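Last updated: 14/05/2025

Section 6. Clamping the bin, dressing the cables and first picks

Read this section with the arm powered down. It assumes you have bolted the arm to its stand (section 4) and that the Braltar control software starts without errors (section 5). If it doesn't, go back. People who carry on past a start-up warning in the hope that it will clear tend to end up posting on the Hartono forum a week later.

A word on expectations. The Fevel build notes, which this guide started from, say a shared workshop can have an arm emptying a mixed bin in an afternoon. I have done the job twice, in March and again after we moved benches, and I don't believe it. Allow a weekend. Most of the time goes on cables and on finding out which of your objects the gripper simply won't hold.

6.1 Fix the bin

1. Put the bin on the bench within easy reach of the arm. Easy reach means the gripper can touch all four inside corners with the elbow still bent. If the arm has to straighten out to get to the far corner, move the bin.

2. Mark the position on the bench with tape before you clamp anything. You will knock the bin sooner or later and the marks save you doing 6.3 again.

3. Clamp the bin down at a corner. An ordinary bar clamp from the tool wall will do. The moulded brackets in the Skekham kit look smarter, but both of ours had worked loose by the second session and I would not spend money on them.

4. Push the bin hard from each side. If it slides, tighten and try again.

Caution: the clamp handle stands higher than the rim. Add it to the keep-out area in the software. The default area covers the bin walls and nothing else, whatever the help page suggests.

6.2 Dress the cables and hose

5. Lay the cables and the hose together along the arm and tie them loosely. Do not pull the ties tight yet.

6. Leave a generous loop at the wrist. By hand, with the power off, turn the wrist to both ends of its travel and watch the loop. It should never go taut and it should never catch on the rim of the bin.

7. Tighten the ties, then trim the tails. Cut them flush, as a sharp tail will rub through a hose.

Note: the loop will look untidy. I have seen builds with everything tucked in flat against the arm, and they photograph well. Ask the owners how often they replace a cable.

Caution: a loop hanging over the bin can drag across whatever is inside. Check it at the lowest pick height as well as at the home position.

6.3 Set the floor height

8. Empty the bin. Set the speed to the lowest value and jog the gripper down towards the middle of the floor.

9. Stop when a sheet of paper will just slide under the fingertips. Save this as the floor height.

10. Repeat near each corner. Bins that have had a hard life are rarely flat, and the software takes one height for the lot. Use the highest of your readings.

Caution: do not trust the "auto find floor" button. On our arm it found the floor by pressing on it.

6.4 First picks

11. Put a few objects in the bin. Choose things you don't mind losing, in different shapes and colours, and leave space between them.

12. Set the speed to 75 per cent of the bench default. Keep a hand on the stop button and everybody else's hands out of the bin.
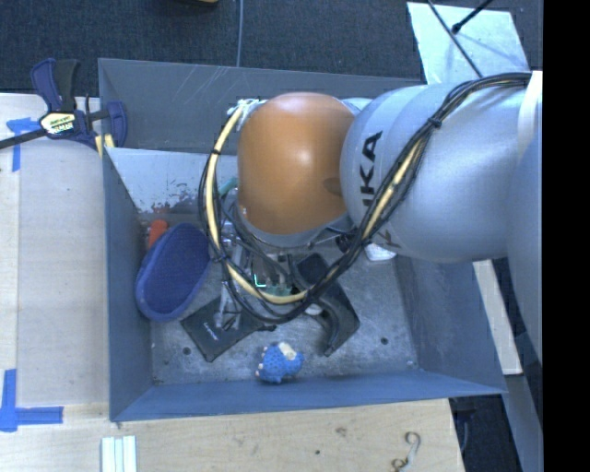 13. Run single picks only, one command at a time. After each one, let the arm return to its home position before you give the next.

14. Write down every miss and what the object was. Memory is kind to robots, and after an hour of this you will be convinced it is doing better than it is.

15. When you are content with single picks, move the objects closer together and then up against the walls. Expect the results to get a good deal worse. Flat things lying on the floor are the usual trouble, followed by anything in a corner.

Note: the Fevel notes promise some 2000 picks between adjustments. We have never come near that. Check the floor height at the start of each session and look over the ties and the clamp while you are there.

6.5 If it goes wrong

The arm stops above the bin and will not go down. The keep-out area is probably too large. Redraw it, leaving the clamp covered.

The gripper closes on nothing. Look at the floor height first and the camera settings second. The forum will tell you to do it the other way round.

The arm faults when the wrist turns. Power down and go back to step 6. Do not clear the fault and try again to see if it happens twice.

Continue to section 7, Sorting into trays, once you have a page of written results you would be willing to show someone.

Questions and corrections: use the contact form | © 2025 Skekham Shared Workshop | Back to top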